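Stelledent Small Animal Tooth and Coat Pellet, 9 lb bag
Reviewed by Hanna Sikora
Posted Dec 9, 2020
Filed under: Feed, Rabbits, Guinea Pigs

The Stelledent pellet is a timothy-based complete feed for adult rabbits, with a second label panel that lists it as suitable for guinea pigs when vitamin C is given separately. It replaces the older Stelledent Daily, which I fed until March. I ran the new pellet for 90 days with six adult rabbits, two Holland Lops and four mixed-breed does. All six are past their first year and none were bred during the period. Guinea pigs were not part of this and I have nothing to say about them beyond what is on the bag.

The bag

Woven outer, plastic liner, string-sewn top. The string pulled cleanly on two of the three bags I bought. On the third it had been sewn from the wrong side and I cut it. There is no zipper or fold-over seal, so the feed needs to go into a bin with a tight lid. I use a Deltent 20-quart bin, which takes a full bag with room for the scoop.

The lot code and milling date are printed on the bottom seam. They are small but legible. The three bags had three different milling dates, all recent. Stelledent says to use the feed within six months of milling.

Pellet quality

Pellets are cut short and are consistent in length. Color is a dull green, a little darker than the Daily. I sifted the first bag through a kitchen strainer before filling the bin and got a level half cup of fines. The second was the same. The third had close to a full cup, mostly at the bottom, and I would put that down to shipping. For comparison, the last bag of Udex Basic I bought gave me almost two cups.

Hardness is higher than the Daily. A pellet takes firm pressure between thumb and finger to break, and it breaks across the grain in one piece. Soaked in room-temperature water, it goes to mash in nine minutes. The Daily took four. This matters if you syringe-feed or have an older animal with missing teeth, because you will have to plan for the longer soak.

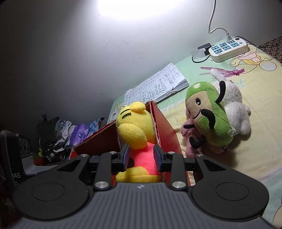
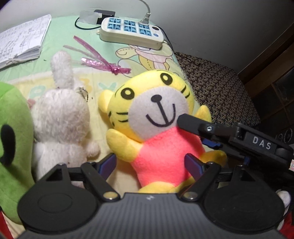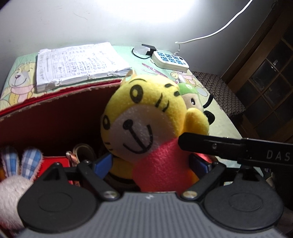

Acceptance

I switched over on a ten-day schedule, starting at one part new to four parts old. Five of the six ate the mix without sorting. One doe picked out the old pellets for the first four days and left the new ones in the crock. By day seven she was eating both. If you have a known picky eater, use a two-week schedule.

After the changeover there were no skipped meals that I could tie to the feed. One of the Lops went off pellets for a day during a cold snap but kept eating hay.

Droppings stayed firm and even in size. I saw fewer uneaten cecotropes under the cages than I did on the Daily, which is in line with the higher fiber figure on the label. I did not weigh or otherwise measure this.

Weight

I weighed each rabbit weekly on a flat kitchen scale with a towel on it. At the recommended ration, the two Lops held steady. Three of the does held steady. The fourth, the largest, started at 2,879 grams and put on enough by week five that I cut her ration by a quarter. She leveled off after that. The feeding chart on the bag is slightly generous for a rabbit that gets unlimited hay, and I would start at the low end of the range for any animal that is not very active.

Coat

The label claims "visible coat improvement." The rabbits went through a normal molt partway into the trial, and the new coat came in dense and flat on all six. It did the same last year on the other feed. I can't separate the effect of the pellet from the season and would not buy it on this claim.

Teeth

The name suggests a dental benefit. Tsegereda Wolde, who keeps Angoras and has fed the same pellet longer than I have, told me she sees no difference in molar wear at her yearly checks. Hay does the work on teeth. A harder pellet is still a pellet, and a rabbit crushes it with a short up-and-down bite that does little for the back teeth. Treat the word "Tooth" on the front panel as part of the name.

Use in feeders

In open ceramic crocks there were no problems. In the Shiferaw screen-bottom hopper the pellets fed down evenly and the small amount of dust fell through as intended. In a narrow-throat plastic hopper they bridged twice in the first week. The pellets are a little wider than the Daily, and that hopper was already marginal. Tapping the side cleared it. I have since moved that rabbit to a crock.

Storage

The bin was kept in an unheated shed, off the floor. I had no mold, no insects and no clumping. The smell at the end of a bag was weaker than at the start but still like hay. I went through each bag well inside the stated six months and cannot say how it keeps past that.

Price

It costs more per pound than the Daily did and a good deal more than Udex Basic. Part of the gap closes once you account for the fines you throw away, though not all of it. A 25 lb bag is listed on the Stelledent sheet but my feed store does not carry it and could not give me a date.

Good points
Low dust in two of three bags
Consistent pellet size
Milling date printed on every bag
Accepted by all six rabbits after changeover

Bad points
No reseal
Long soak time
Bridges in narrow hoppers
Coat and tooth claims not supported by anything I saw

Rating: 4 out of 5 for adult rabbits on free-choice hay. I would not use it for growing kits or nursing does, and the label does not recommend it for them either. Owners of the old Daily who are happy with their current stock can finish it before switching, but keep back enough to mix for the ten days.

Correction: the first version of this review gave the bin as 12 quarts. It is 20.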